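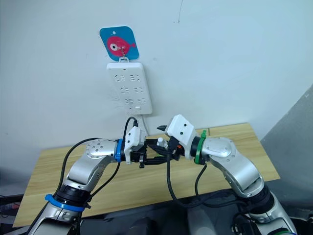
The Power Strip Comes Up off the Floor

Gebremedhin Gidey keeps a jar of hooks on his kitchen windowsill the way other people keep a jar of coffee beans. Brass cup hooks, stick-on hooks, bent wire ones he made himself from a coat hanger, and a few that came free with a towel rack in the old apartment. When I asked him how a person gets started on something like this, he tipped the jar out on the table and began sorting.

"I tripped on a power strip," he said. "With soup."

The soup was lentil, the rug was pale, and the apartment on Bondari Street has not had a power strip on its floor from that October on. I went over to see what he'd done with the place and came home wanting to hang up half my belongings.

The idea could hardly be simpler. Plenty of power strips have a hole, a slot or a loop at one end, and most of us never give it a glance. We drop the thing behind the desk, where it gathers dust and gets kicked, and then crawl under there every time the lamp needs to come out. Gidey hangs his on the wall just over the worktable, upright, with the sockets facing out. The switch is right there under your thumb. You can see which plug belongs to what. You can even wipe it down (switched off and unplugged first, please).

A plain white strip with six sockets in pairs does very nicely above a pale wood tabletop, and it goes quiet against a white wall. But the part I love is the hook. A small hook with a bright backing – a blue tag with a pink fish on it, say – turns a dull piece of hardware into something you look at on purpose. Why shouldn't a socket get a fish? We give them to shower curtains!

Gidey buys his at Tsegaye, a narrow housewares store with a bin of animal hooks by the register. He has bought 71 of them over the years and given most away. Mine is a turtle. He is firm on the practical side, though, and made me write it all down.

Check the weight rating on the packet, and count the plugs and cords as part of the load. A strip full of chunky adapters is a good deal heavier than a bare one. Clean the wall and let it dry completely before an adhesive hook goes up, then leave it overnight with nothing on it. Old paint that is cracking or flaking will let go sooner or later, and there he uses a screw. Let the cord hang with some slack so it isn't tugging at the strip all day. Keep the whole thing well away from the sink and the kettle. And if the maker's instructions say not to mount it, don't.

His own table was the ninth try at a layout. The first eight had the strip too high, with cords draped across everything like party streamers, or so low that the plugs bumped the tabletop. He settled on a hand's width of clear wall between the two, and I've copied that exactly.

Then there are the smudges. Any wall next to a socket gets them, from fingers feeling around for the plug, and white walls show every one. Gidey goes over his with a damp, wrung-out cloth and a drop of dish soap, keeping well clear of the sockets themselves, and what's left he lets be. "It's a place where people work," he said, and went back to sorting his hooks.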